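Ticket 609 - Kettle lid in staff kitchen not staying shut
Site: Jandthorpe, ground floor
Raised by: Hanane Berrada
Assigned to: Karim Ramadan
Priority: low
Status: open, waiting for part

Hanane Berrada, 9.10 am
The black kettle in the kitchen keeps boiling on and doesn't click off. I have to lift the switch by hand. The lid pops up a bit when it gets going. It worked fine until September.

Karim Ramadan, 9.45 am
Is it all water levels or only when it's full? Please don't leave it on its own in the meantime.

Hanane Berrada, 10.20 am
All levels. Half full is the worst. If I hold the lid down with a spoon it switches off as it should.

Karim Ramadan, 1.30 pm
Sounds like steam getting out at the lid, so the cut-out never gets hot enough. Emptied it, unplugged it and went over it on the table.
- Lid release button: goes down, slow to come back up.
- Catch: worn on one side.
- Hinge: fine, lid stands up by itself.
- Scale: a bit round the catch. Descaled with the Lalto powder, rinsed 6 times.
Tested after descaling. Boiled over 152 seconds before I switched it off myself, so no change.

Lacey Fairclough, 2.05 pm
We had the same at Irnthorpe. New catch sorted it. Stores had them under part 226, ask Ehab.

Karim Ramadan, 2.40 pm
Thanks. Ehab El Ouafi has ordered one from Ragab. Kettle is out of use until it's fitted - please use the one upstairs. 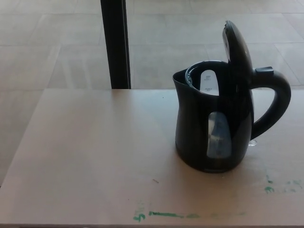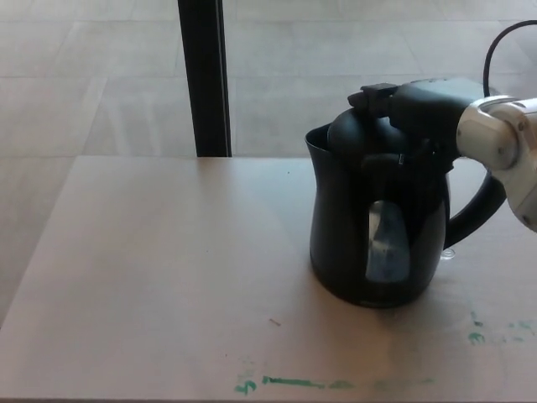 Black kettle on the table, lid open in the first picture and down in the second.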